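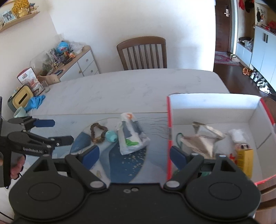

Beaded bracelet and a teal ball of clay on the table

Gravel path sinking along one edge

Candela Urquijo
November 23, 2018
I put in a gravel path along the side of the house in July. It is 61 feet long with plastic edging on both sides. The edge nearest the lawn has dropped and the gravel is spreading into the grass. I dug down 5 inches and put landscape fabric under the gravel, but no base layer. Do I have to take it all out?

Narendra Pant
You need a base. Fabric on bare soil won't hold gravel up, it only keeps it from mixing with the dirt. Rake the gravel onto a tarp one section at a time, lay crushed stone, tamp it, then put the gravel back. Check where your downspout empties too – mine was washing out the same side.

Boglárka Gál
Steel edging. Plastic never lasted for me.

Ákos Nyitrai
I'd try the low side first before digging up the whole thing. Pull the edging there, pack crushed stone under it and reset it with longer spikes. If it drops again after the spring thaw, do what Narendra said. Rent the plate tamper, the hand one takes forever.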